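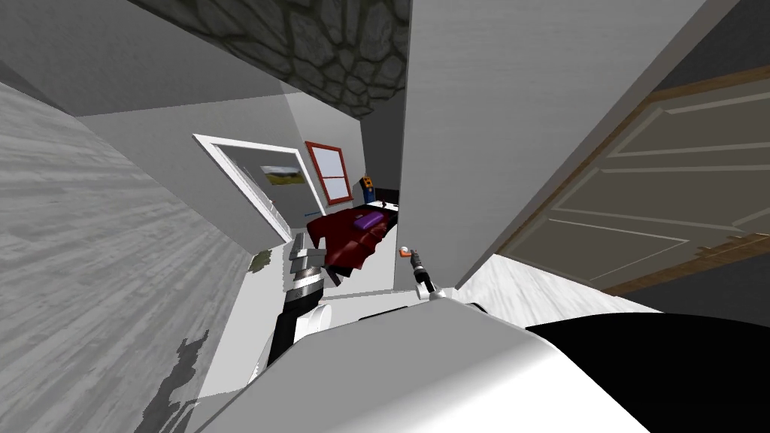
ok so our uni robotics club has finally got through to the sim round and I've promised a few people I'd post about it as we go. Mute me now if you don't want to hear about grippers until exams

Quick background for the relatives who follow me: we're in a comp where everyone gets the same simulated two-armed robot and the same list of household jobs, and you write the code that makes it do them. No soldering this year. I miss the soldering a bit

Our team is called Urkholm. It was a typo in the group chat and then it was on the entry form

The comp software is called Giline and it builds you a different house every run. Different rooms, different furniture, different colours on everything. You don't get to pick. Some of the houses are lovely and some look like they were decorated during an argument

I have become very attached to a stone ceiling with a red window frame. Would live there. Would not pay the heating

Scoring works like this: 14 tasks, 29 attempts at each, and you need a clean grasp plus a clean release for full marks. Half marks if you drop it somewhere sensible. "Somewhere sensible" has its own page in the rules and we've all read it more than once

I'm on grasping, which means my whole life is the last few centimetres before the fingers close. Big things are fine. Anything you'd lose down the back of the couch is a nightmare

The trouble with small objects is that the sim's contact physics gets a bit jumpy. You close on the thing too hard and it pings off across the room like a wet watermelon seed. We found one inside a wall. Not against the wall, INSIDE it

So this arvo's job was closing speed. I had it at one fixed value for everything, which was lazy, and I knew it was lazy when I wrote it back in March. Now it slows right down once the first finger makes contact and waits for the other one to catch up

Ran it on the small object set and went from embarrassing to kind of ok?? Nine good grasps in a row at one point and I yelled so loudly the chess club next door knocked on the wall

(sorry chess club)

Someone asked in the replies why both arms don't just work together. They can! We've got a handover routine where one arm passes to the other. It's gorgeous when it works and it adds ages to the run, so for now the arm that isn't busy gets parked pointing at the ceiling out of the way

The parked arm did clobber a lamp last week though so "out of the way" is a work in progress

Other thing I've learnt: the view you get in the replay really messes with your sense of size. The arm closest to the viewpoint looks enormous and the other one looks like a toy. I spent a good half hour convinced I'd loaded the wrong model for one side. I had not. They are the same arm. I am in third year of an engineering degree

Big shout out to Peñalver, which is what we call the old desktop in the corner of the lab. It does all the overnight runs and sounds like a hair dryer. We've put a sign on it asking people not to turn it off and somebody still turned it off

2,000 runs overnight is the goal this week. Last night we got through a fair chunk before the disk filled up with replay videos I'd forgotten to disable. Entirely my fault, I've bought the team Tim Tams

If any high school kids are reading and wondering whether you need to be a maths genius for this, nah. Most of what I do is change one number, go make a cuppa, come back and look at what got flung where. Being organised about writing down which number you changed is the real skill, and I'm still crap at it

We do have an actual spreadsheet now. It has colours. The vision subteam made it and they're very protective of the colours

Speaking of vision, they're having a rough trot with doors. Anything with deep panels at a weird angle and the depth estimate goes a bit wobbly round the edges. They've asked me to stop asking if it's fixed yet

The main rival is a team called Vudutance, who posted a clip of their robot stacking cups one handed. Very smooth. Very annoying. I've watched it heaps

Next up for me is release. Letting go should be the easy bit but if you open too fast the object sticks to one finger and comes along for the ride. I've got an idea involving a tiny wiggle. The team has voted to call it the shimmy and I wasn't consulted

Going home, it's 9 pm and I've had chips for dinner. Peñalver is humming away, videos OFF this time, I checked twice. Will post numbers in the morning if there are numbers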